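**1/** Thread for anyone who wondered what the Wirkham robotics club does all winter. Mostly we argue about mugs. It's March 2018 and we have been arguing about mugs for some time.

**2/** The task, as set by the Plarkbridge student challenge: teach a simulated arm to pick up a mug and put it where it's told. Entries run in their simulator first. The best 38 teams get to break a real arm in May.

**3/** I joined thinking a mug would be the easy one. A mug has a handle! It was designed by civilisation to be picked up! I'd like to apologise to mugs, and also to hands.

**4/** Our first program was called Horside. The name came from a typo in a folder and by the time we noticed, it was in 477 places. Horside's whole philosophy was to go to the middle of the mug and close the gripper.

**5/** The middle of a mug, for those following along at home, is air.

**6/** So Horside 2 goes for the wall: one finger inside, one outside, squeeze. You need to know which way the opening points, and our test set includes mugs at a tilt, which the rules describe as "natural variation" and I describe as spite.

**7/** Had a long evening on one tilted case. White mug, mouth facing down towards the gripper, handle round the back where it's no use to anyone. The left finger is in the mouth of the mug and the right one is off over the patterned mat, like a guest who's come to the wrong wedding.

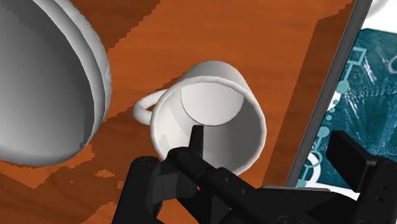 **8/** The wood in our simulator, by the way, has shadows with steps in them. You could climb them. There is a setting for this. Turning it up makes every run take twice as long, so we have all agreed that we like steps.

**9/** Also yes, everything is white. White mug, white cup, on the grounds that someone had a white mug model and nobody in a school club has ever made a second one. If the finals use a blue mug we may have to lie down.

**10/** Things I have now said out loud in a room with other people in it:
– "which side is inside"
– "it's only touching it a bit"
– "can we make the table more slippery, no, less, no, put it back"

**11/** The big row this term is about how to find the rim. Half of us want to fit a circle to it and work from there. The other half want to try lots of grasps and keep the ones that don't end badly. I'm in the second half. It suits how I've done most of my coursework.

**12/** Circle people got 2 clean lifts out of a batch of ten. We got 4. We have been unbearable about it. The circle people say ours are luck and I say luck is a method if you log it properly.

**13/** Mac Giolla (the other school, the one with matching hoodies) posted their progress video last night. Their arm lifts a mug, turns it upright and sets it down. Ours has not yet been asked to set anything down, as that would mean having it.

**14/** Did watch their video six times though. They come in a lot slower than we do for the last bit. Tried the same on ours this afternoon, just halved the closing speed, and the mug stopped shooting off the table. Weeks, we've spent. Weeks.

**15/** Still to do before we send it in: the tilted ones, the big cup, a time limit we keep forgetting about, and renaming Horside, which I have been told is not happening.

**16/** Someone asked if you can join without knowing any programming. Yes. Room's upstairs, after last lesson. Bring a drink. Not in a mug, please, we'd like one hour off.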